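Caring for a Light-Colored Tabletop
Workshop and Home Tips
Updated July 24, 2026

Pale tops show tea rings, ink and heat marks sooner than dark ones. The notes that follow apply to sealed or factory-finished surfaces. Oiled and waxed tops need a different routine.

Daily cleaning
Wipe with a damp microfiber cloth, then dry with a second cloth. Use a drop of dish soap in a bowl of warm water for grease. Do not spray cleaner directly on the surface; liquid runs into the edge seams and lifts the banding.

Ink and marker
Test rubbing alcohol (70 percent) on the underside first. If the finish stays hard, dampen a cotton pad and dab from the outside of the mark toward the center. Change pads often. Rinse with plain water and dry. Acetone will dull most clear coats and should be kept away from them.

Dried glue
White glue softens under a wet cloth left in place for 12 minutes. Lift it with a plastic scraper held nearly flat. Hot glue comes off more cleanly when it is chilled with an ice pack in a bag and popped loose in one piece. Super glue is slow work. Scrape what stands above the surface and leave the rest.

Heat and scratches
Use a trivet for anything straight from the stove. Fine scratches in a gloss finish can be reduced with plastic polish, but the same polish leaves a shiny patch on a matte top. Stick felt pads under lamps, vises and anything else with a hard base, and replace them when they pick up grit.

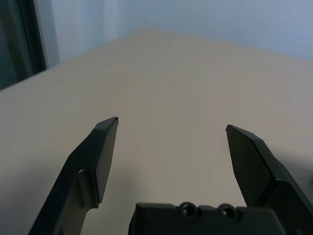

Sunlight
Clear coats yellow unevenly. Move mats and desk pads every few weeks so that no outline forms. A top that has already yellowed cannot be cleaned back to its first color and has to be refinished.

Edges
Loose banding can be re-bonded with a household iron on low, a sheet of baking paper and steady pressure. Let it cool under a block before trimming.

See also: Removing Candle Wax, Choosing Felt Pads, Storing Solvents Safely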